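SPEAKER NOTES – "Why Your Guests Sleep Badly" – small hotel owners' session, Luddale, November

(30 min slot. Watch the clock. Harish is on after me and he runs long.)

OPEN

Ask: who has slept a full night in one of their own rooms this year? Wait for hands. Let it be awkward.

My story – the Hirari place, first job out of school. Worked the front desk two years, never once slept upstairs. Then the boiler went in my apartment and they gave me a room. Awake till 4. Ice machine through the wall. Went back thru the complaint book next morning and there it was, same room, over and over, "noisy." We'd been sending those people earplugs.

Point: sleep is the product. Breakfast is nice. Sleep is what they paid for.

WHERE THE NUMBERS COME FROM

Vivek Kanaujia and I read guest comment cards from the Chae group, 1,196 of them. Handwriting awful. Say thank you to Vivek, he's in the back.

Not science!! Say this early or somebody will say it for me. People who fill in cards are people with a grudge or a lot of time.

What came up most, in order:
- noise (hallway doors, then plumbing)
- too hot
- light
- pillows
- everything else, mattress way down here

Pause on mattress. Owners always want to talk mattress. It's the expensive one. Door closers are cheap.

LIGHT

Two kinds. Light you can't get rid of and light you can't reach.

First kind – smoke detector LED, TV standby, gap at the bottom of the door, gap where curtains meet. Curtain clips. Ask housekeeping to stand in the room at night with everything off, five minutes, write down what they see.

Second kind – lamp by the bed. Can you find the switch lying down, in the dark, in a room you've never been in? Half the switches are down the back of the nightstand on the cord. Warm bulb please. One guest wrote "like being interviewed by the police."

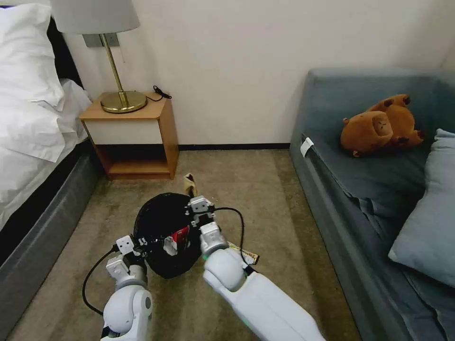 HEAT

Duvet too thick all year round. One duvet for January and July = wrong in both. Two thin ones. Blanket in the closet, clean, in a bag so they believe it's clean.

Thermostat – if it needs instructions, print the instructions. BIG. Ballov model a lot of you have goes back to default at midnight, check yours, there's a hold button. (Somebody will ask where. Left side, press and hold.)

Crack the window if it opens. If it doesn't, say so on the website.

PILLOWS – go quick

Two kinds on every bed, one firm one soft. Don't do a pillow menu. Guests don't call down at 11 pm for a pillow, they fold the bad one in half and write a card.

Replace them more often then you think.

NOISE

Main section, leave 10 min.

Doors first. Slow closers, felt pads on the frame. Walk the hallway at 6 am when people are checking out and just listen.

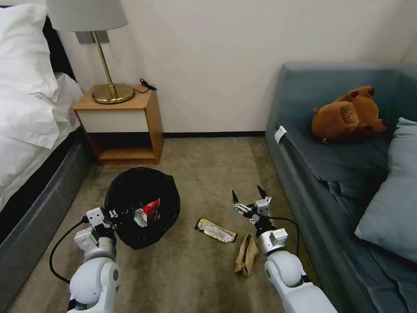

Then plumbing. Which rooms share a wall with a riser? You should know this by heart. Sell those last. Put the late arrivals there if you have to, never the families.

Elevator ding – can be turned down. Call the service company, they do it on the next visit.

Ice machine: see opening. Callback, get the laugh, move on.

If a guest complains at night, move them. Don't offer earplugs. Moving them costs one extra room clean. I've had people come back for years because somebody moved them at 1 am without arguing.

CLOSE

Homework – pick your worst room. Sleep in it. Whole night, phone off, no upgrade. Write it all down before coffee.

Questions. If none, ask Harish Agarwal what happened in room 9.

Handout is by the door.

Comments

deskclerk_mo: Did the homework. It was the fridge. Unplugged it at 2 and slept like a baby. Ordering quiet ones.

Petra L.: What about dogs barking next door, any ideas? We only have six rooms so can't really move anyone.

innkeeper77: Hold button on ours is on the right, not left. Otherwise useful, thanks.

Greg: so what happened in room 9

Recent items

Handout: Night Walk Checklist
Talk notes: Breakfast for 30 With One Cook
Harish Agarwal: Pricing the Slow Months
Luddale session: schedule and parking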